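Prallia Teach
Remote demonstration kit for two-finger arms

Prallia Teach lets an operator drive an arm by hand controller and saves each run as a demonstration. It works with real arms and in the simulator that comes with the license. Most users practice on the egg task first.
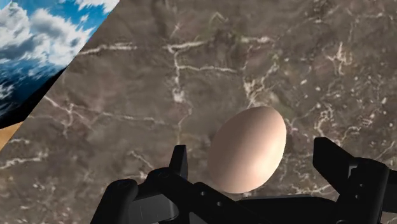

Finger opening follows the trigger, and a slow mode cuts hand motion for fragile items. Runs can be trimmed, replayed or deleted before export. Each license covers two operator stations and stores up to 1,148 runs.

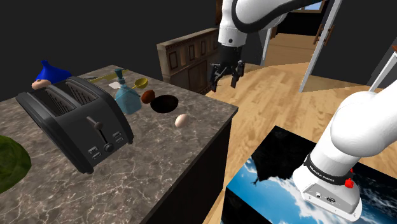

Kitchen counter in the simulator, with toaster, spray bottle and eggs.

Order no. 33-2

Related items
Prallia Hand Controller
Itora Foot Switch
Wegener Desk Mount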